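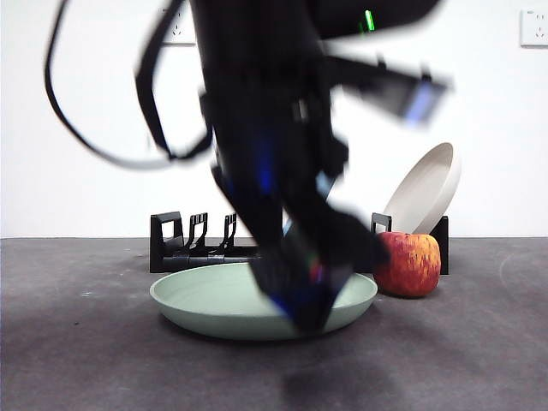

Prollard Handbook > Bench Arms > Section 4: House rules for the plate rack task

29 September 2021 - by Pieter Hendricks

4. Before, during and after a run

I've been asked to write down how I run the plate rack task, so this is my way of doing it, tidied up a bit. It assumes you've already done Section 3 (mounting and cabling) and that the arm homes without complaint. If it doesn't, go back there first and save yourself a bad afternoon!

The rules come out of our Grolton site, where we'd logged 3,130 runs when I started this draft. Most of them were dull. I like dull.

4.1 Clear the work area

1. Put the rack down first, then the plates, then the apple. I always go in that order, so when I get interrupted I know where I was.

2. Take away anything that isn't in the task sheet. Mugs, phones, the pen you were just using, all of it. The apple is the one loose item we leave in on purpose.

3. Check the cable by hand. Hold the arm in its home pose and see that the cable hangs in one easy loop, with enough slack for the longest reach and not so much that it can hook a plate or a rack post. I've snagged one on a post and I don't recommend it.

4. Walk the reach line (the tape, if your station has tape) and make sure bags and chairs are outside it.

Note: A bruised or leaking apple gets swapped out before the run. Juice on the finger pads makes a plate slide, and you'll spend an hour blaming the grip settings.

4.2 Power up and check the view

1. Twist out the stop button, then switch on the controller. Keep the stop where you can reach it sitting down.

2. Start Dosent and load the station profile. Read the name on the screen out loud if there are two of you - it feels silly and it catches mistakes.

3. Open the fingers all the way from the jog panel.

4. Bring up the wrist view. You want both fingertips showing and plenty of clear space between them. If one tip is missing, the camera bracket has shifted, so go back to 3.6 and reset it.

5. Jog toward the apple at low speed and stop short of it. Check that it sits where Dosent says it sits. 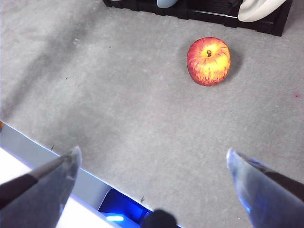 Fig. 4-1. Wrist view with the fingers open and the apple still out of reach.

6. Save a still from the wrist camera in the run folder. We keep these until December and then clear them out.

Caution: Don't reach in to nudge the apple or a plate while the drives are on. Not even at low speed, not even when you're "only" jogging. Press the stop, move the thing, step back, release the stop. I know it's slow. I do it too.

4.3 First plate at low speed

Run the first plate of every session at 13 percent speed. I've tried going lower and all it did was make me impatient, and impatient people lean over the reach line.

1. Pick one plate in the task list and press Run Single.

2. Keep one hand at the stop for the whole move. If you need both hands for something else, pause the run.

3. Watch the rim as the fingers close. The plate should be held on both sides before there's any lift. If it starts to turn or creep, stop right there and lower the arm with the jog panel.

4. Look past the plate you're moving. Its neighbors are what it's going to hit, and it's easy to get so wrapped up in the grip that you forget the plate behind.
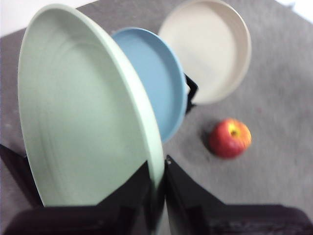
5. If two plates touch, stop and back out the same way you came in. Never pull sideways to free a rim. The rack may tip, and then you have the whole set to pick up.

6. When the single run has gone through cleanly, write it in the log with your initials. After that you can go up to working speed.

Note: Code 202 in Dosent means the grip closed farther than the plate thickness allows, so as far as the software knows you've missed the plate. Open, back off, look at it yourself, and only then retry. Two of these in a row and the session is over until someone else has had a look.

4.4 People around the arm

One operator at a time, and it's whoever has the stop. If you hand over, hand over the stop and say so. Visitors stand behind the operator (Akyol has a painted line for this, and I'd love one at Grolton).

Headphones are fine for the log work. They come off when the drives are on.

4.5 Shutting down

1. Send the arm home with the fingers empty.
2. Press the stop, then switch off the controller.
3. Wipe the finger pads with a dry cloth.
4. Check the pad screws every 21 sessions and sign the card on the controller lid.
5. Take the apple away. Please. It doesn't keep over a long break.

Section 5 covers changing the finger pads.

Prollard Handbook, bench arm pages. Questions and corrections to Pieter Hendricks, Grolton. Copyright Prollard. Back to top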